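Ranik (software)

Ranik is a software package for controlling small robot arms on a tabletop. It covers perception, motion planning and low-level control, and comes with tools for recording and replaying trials. The first version was written by Tõnu Lill as a set of scripts for a single arm and was later split into separate programs that talk to each other over a local network.

Structure

The package has three main parts. Juta reads the cameras and keeps a list of objects with their estimated positions. Rebane takes that list, together with a goal, and works out a path for the arm. Firunier turns the path into joint commands and checks them against speed and force limits. Each part can be restarted without stopping the others, although Firunier holds the arm still until it receives fresh data from Rebane.

Perception

Juta finds the work surface first. It fits a plane to the depth readings and discards everything below it, then groups what is left into separate objects. A dark, matt surface is recommended, as shiny table tops give poor depth readings. Small light items resting in a shallow dish or lid are a common test, as the rim and the item must be told apart before a grasp can be chosen.

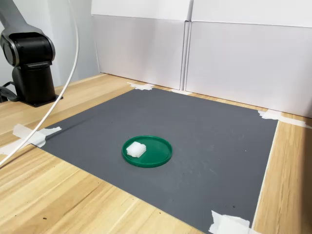
Early versions treated a dish and its contents as one object, and the planner would aim for the middle of the pair. The present method uses colour as well as depth - a change that slowed each update but removed most of the false merges. The test set supplied with the package holds 2,066 labelled views.

Planning and control

Rebane plans in two stages. A coarse search over arm positions is followed by a smoothing step, which shortens the path and rounds off sharp turns. If no path is found within 4 seconds, the request is returned with an error and the arm stays where it is. Cables are not modelled, and users are advised to mark the space they take up as a keep-out zone.

The last part of an approach is handled differently. Firunier lowers the speed and corrects the path from the wrist camera, where one is fitted. Settings for this stage are kept in a plain text file with 48 entries, most of which can be left alone.

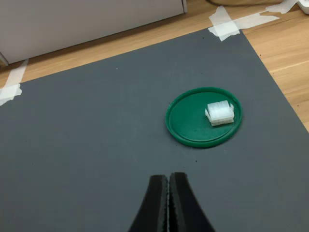 Can Ranik be used without a wrist camera?

A fixed camera is enough for most tasks. Firunier then follows the planned path to the end without correcting it, so the calibration between camera and arm needs to be checked more often.

Tooling

Trials are saved as logs that can be replayed at any speed. A separate viewer shows the object list and the planned path side by side.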